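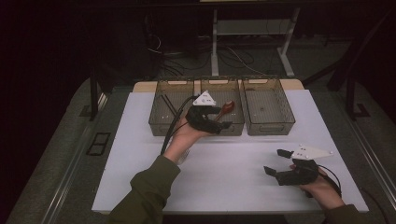
What's the point of sorting the small stuff before the drawers are even in?
Because it all ends up in one big heap otherwise, and then you're digging for a teaspoon every morning till you give up and eat yogurt with a fork.

Mon 6 May

Quick one, bus in a bit. Baskets. That's the whole day, baskets.

Got them lined up finally, three in a row along the back, the brown see-through mesh ones with the handle holes in front. Went back and forth on white ones at Killenex and glad I didn't, white shows every crumb. Left is for long things. Middle is spoons, ladles, anything with a round end. Right is whatever's left over, so probably batteries and rubber bands by June, I know myself.

Board underneath stays. Tried them straight on the white and they slid when I pulled one forward. Beige doesn't match anything but fine.

Still no drawers. Stulance said March, then said the order (no. 1702) was "in transit" from Murnville, and then nothing. Called again at lunch, on hold through 2 whole songs, got cut off. Will try tomorow. If they tell me in transit one more time I'm canceling and buying the secondhand unit from the place on Steinarsdóttir, the ugly one, 100 dollars and they deliver.

Utensils pile is awful. Why do I own this many ladles. Some came from the old apartment (301, the kitchen with one drawer, how did they even fit) and some I swear I've never seen before. Rule for tonight, if I can't say what I used it for last, out it goes. Except the little slotted one. Keeping that.

Things to do
labels, or tape and a marker, don't care
wash the baskets, they smell like the store
find the lid for the blue pot
ask about returning the fourth basket, doesnt fit and I have the receipt somewhere

Also thinking handles facing out was right. Had them facing the wall at first and kept grabbing the rim.

Dinner was toast. Back hurts from leaning. Should have done it all standing at the counter but the counter is covered in the stuff that goes in the baskets, so.

Bus. More later maybe. Need dish soap and stamps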